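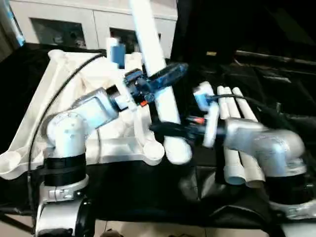

A walking holiday ought to leave you time to sit down, according to Caoimhe Kavanagh, and most of the ones she had been on did not. "You got up at six, you walked until your feet hurt, and you ate whatever the hotel had left," she says. "Then you did it again."

Plollo, the small company she runs with Peadar Phelan, offers one long route and two short ones. The long one is 166 kilometres from Multden to the sea at Grumcombe and takes 12 days. I asked whether that was slow.

"It's slow, yes. Some people ring up and ask if they can do it in eight. We tell them there are other firms for that, and we give them the numbers."

Phelan plans the overnight stops. He used to sell coach tours and says he got tired of the timetable. The first thing he did for Plollo was walk the middle section by himself in bad weather, with no bookings, to see where he wanted to stop.

"I wanted to stop a lot sooner than I thought I would," he says. "The Quinlan stretch looks like nothing on the map. It's all bog at the top and you're lifting your feet the whole way. So we cut that day in half."

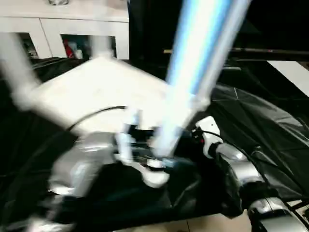 Both arms over the black cloth

Bags go ahead by van. Guests carry water, lunch and a waterproof, and Kavanagh is firm about the waterproof. She has turned people round at the door for bringing a fashion jacket, and keeps spare ones in two sizes.

I asked about the food, as it comes up in nearly every letter they get.

"It's soup and bread at midday and a proper dinner," she says. "We don't do anything clever. One woman wrote to say the rhubarb tart at Grumcombe was the best part of the trip, and I was a bit put out, to be fair. I'd shown her an otter."

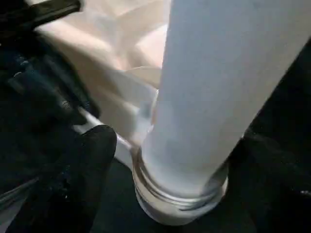
Clear threaded rim at the base of the cylinder

Groups are small. Phelan would like them smaller still, but the sums do not work. Every guest pays a deposit, and the balance is due 30 days before the start. If a walker drops out after that, Plollo offers a place on a later departure. Cash refunds are decided case by case, and Kavanagh admits they have had arguments over it.

August is the hardest month. The rooms are dear, the midges are out and the car park at Multden fills early.

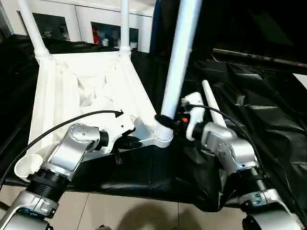 They thought about closing for those weeks and letting the guides have a rest, but teachers can't come at any other time, and teachers are good walkers.

"They're used to being on their feet," Phelan says. "And they read the notes."

When we spoke, in December 2025, the pair were working on the coming year's dates and had not settled on a price for the long route. Kavanagh wanted to hold it. Phelan wanted to put it up a little and pay the van driver more.

There may be a fourth route, running inland from Quinlan, if they can agree access with two farms. One has said yes. The other wants the gates looked at first, and Phelan is going up to see them after the holidays.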